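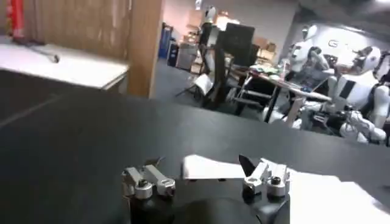
Paper drive clears the back office at Celville library

The Celville town library has asked residents to bring in old letters, programs and handbills for a local history collection, and the first sorting sessions began in August in the staff office behind the main reading room.

The collection will cover the town and the neighboring settlement of Paewai. Rhona Skinner, the branch manager, said the library holds good records of council business but very little of what people kept at home.

"We have the minutes of every meeting and hardly a single dance program," Skinner said. "Most of what we're after is one sheet of paper that somebody put in a drawer."

Sorting takes place on the long black table in the office. Papers are laid out flat, and sheets that have been rolled or folded are left to relax before they are scanned. Giang Văn, who runs the sessions, said the dark top makes it easier to see torn corners and faint edges on white paper.

The library has received 200 items so far. They include school concert programs, receipts from shops that have closed, and a set of handwritten notices for the Deltcombe ferry. The oldest piece is a seed price list from a Paewai store, brought in by Sơn Cao, whose grandparents rented the rooms above it.

Cao said he had no idea the list would be of interest. "It was lining a shelf," he said. "I nearly threw it out with the shelf."

Owners can give papers to the library or lend them for scanning. Loaned items are logged at the front desk and returned within 14 days. Each owner gets a slip with a number on it, and the same number goes in pencil on the folder, never on the paper itself.

The library is asking people not to tape tears, iron out creases or laminate anything before bringing it in. Staples and paper clips should be left in place. Photographs are not part of this round, although Skinner said a separate call for them is likely next year.

Văn said glare from the ceiling lights had been a nuisance at the first sessions, particularly with glossy handbills. Those are now set aside and scanned in the evening.

Scans will be posted on the library's website under street names as well as family names. Ngân Lưu, who is preparing the index, said several donors had asked for that. "People remember where the shop was long after they forget who owned it," she said. Home addresses on private letters will be covered before anything goes online, and owners can ask for an item to be kept off the website altogether.

Sessions run from 6 p.m. in the staff office, and anyone who wants to help sort can come along. Bags and drinks stay outside the room. Papers can be dropped off at the front desk whenever the library is open.

Residents who cannot get to Celville may call the desk to arrange a pickup. Hiếu Đinh is handling pickups in Paewai and Deltcombe and has seven visits booked so far, all of them in Paewai.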